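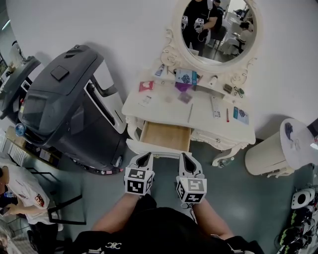 White dressing table with the drawer pulled out, small things still on the top.

Dressing table, before and during the clear-out
Posted Feb 7, 2019

The white dressing table came to us in November with a load of mixed furniture from Brorkmont. It has an oval mirror at the back, a raised shelf at the back of the top and carved legs. It was put against the wall as a display piece and within a few weeks it was being used as a shelf. Anything small that had no place of its own ended up on it.

This page shows the table with its usual load. Both pictures are from the same session. Click on either one for the larger size.

About the piece: the seller's ticket gave the date as 1885, which we doubt. A dealer at Vinirach who has handled similar tables thought it was a much later copy of an older pattern and put the value at 200 dollars with the mirror. We paid less. It is listed in our inventory as item 83.

The outside is painted white. The inside of the drawer was left a light tan wood. We have no plans to repaint any of it. The drawer runs well enough if you pull it straight with both hands. If you pull from one side it catches, and the mirror shakes a little when it comes free.

What was on the top: a blue-and-white box with a purple base, a small white bottle, a white remote control, a thin gray pen, a small red package, a couple of clear packets and a tangle of dark cable at the back. There was a clear plastic bottle on the floor near the front leg as well.

Where it is going:

Remote control: back to the hook by the door.
Pen: desk.
Cable: the box marked Falcão, with the other leads.
Packets: open, check, keep or throw out.
Bottle on the floor: recycling.
Boxes: drawer, if they fit lying flat.

The drawer is shallow, so nothing tall can go in it. We tried a divided tray from Tolletti last month and it was too wide to sit flat. A plain sheet of drawer paper will do for now. If we find a narrower tray we will add it later.
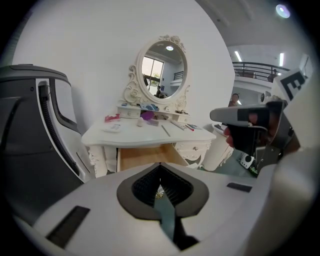 The dressing table and its oval mirror, with a purple object and a small white bottle on the top.

The edging under the top and the scalloped shape of the legs are the parts visitors ask about. They are also the parts that hold dust. A dry paintbrush gets into the carving better than a cloth does. We do the mirror frame the same way and then wipe the glass with a damp cloth, keeping the water off the paint.

The rule from here on is that the top holds 4 things at most and the rest goes in the drawer or back where it came from. We will see how long that lasts. The round side table has the same problem on a smaller scale and is next on the list.

Measurements and a close view of the carving are on the inventory page under the item number. The table is not for sale at present. Requests to borrow it for displays should go through the front desk, with two weeks' notice, and the borrower needs to bring a blanket for the mirror.

Previous gallery: Shelving in the back hall
Next gallery: Side tables and stools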